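Chapter 7
What a Table Is For: Furniture, Rooms, and the Claims Made About Them

7.1 The trouble with "everyone knows"

Most books on interior planning begin with the claim that people are happier in well-planned rooms. This one would like to see the evidence first. The claim may be true. It is certainly repeated, in showroom leaflets, in trade magazines, and in a good many textbooks that cite one another in a circle. When you follow the citations back, you often arrive at a single survey with a small sample, paid for by a company that sells desks.

Take the open office. In the early years it was sold as a way to get people talking. Later, when the complaints about noise came in, the same layout was sold as a way to save rent, and the talk about talking was quietly dropped. The floor plan had hardly changed. A student who had read only the brochures would think there had been two different inventions.

In this chapter we look at tables, and at the long table in particular. It has been given more credit than almost any other piece of furniture. It is said to make families closer, students more willing to share, and meetings shorter. These cannot all be the work of a flat surface with legs.

7.2 The Dutmont case

The town of Dutmont replaced the small tables in its public library with long ones and reported that visits had gone up by 1,317 over the year before. The figure has been quoted ever since as proof that shared tables draw people in. The report that contains it also mentions, eleven pages later, that the library had begun opening on winter evenings and that the heating had been repaired in December. Neither fact appears in the articles that quote the figure.

We do not say the tables did nothing. We say that nothing in the report lets us tell. To learn what the tables did, Dutmont would have needed a second reading room that kept its small tables, the same hours, and the same heat. It had a second reading room. No one thought to leave it alone.

A better attempt was made at Orkthorpe, where a college kept both kinds of table in matching study rooms for a full term. Staff noted how many seats were taken at set times, ending with a last round at 9:30 p.m. The long tables held fewer people than their makers had promised. Students left a gap between themselves and the next person, put a coat or a bag in it, and treated a place for ten as a place for six. The makers, Horeo, replied that the students would get used to it. That may be so, but a prediction is not a finding, and Horeo did not offer to come back and check.

7.3 Measuring a room before judging it

Before asking whether a table suits a room, ask what else the room holds and what people must do to get past it. Planners tend to draw furniture as neat boxes with clear floor between them. Real rooms have doors that swing, chairs that get pushed back, and equipment that reaches over the surface from one side or another. The clear top shown on a plan is rarely the top a person gets to use.

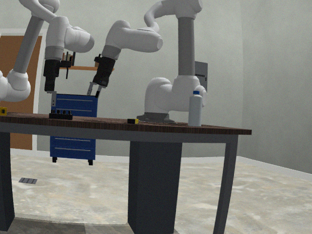 Figure 7.1 A computer-rendered room with a long table. Consider how much of the space above the tabletop is free.

The Sipos method, which you will meet in most planning offices, gives each table a single score for "usable surface." It is quick, and it looks exact. The score is worked out from length and width alone, so it comes out the same for a bare table as for one with a lamp, a screen, and a stack of files on it. In Section 7.5 we apply the method to 83 rooms and compare its scores with what people in those rooms said they could use. The match is poor — poor enough that we suggest treating the score as a rough guide to size and nothing more.

Height causes similar trouble. Tables are sold by the area they cover, and the air above them is treated as if it came free. Anyone who has tried to eat under a low shelf knows otherwise.

Before you read on

Choose a table you use every day. Write down how many people it is supposed to seat, according to whoever sold it or put it there. Over the next two weeks, record how many people sit at it each time you pass, and what is lying on it. Keep your notes. You will need them for the exercises at the end of Section 7.4, where we look at how seating claims are arrived at.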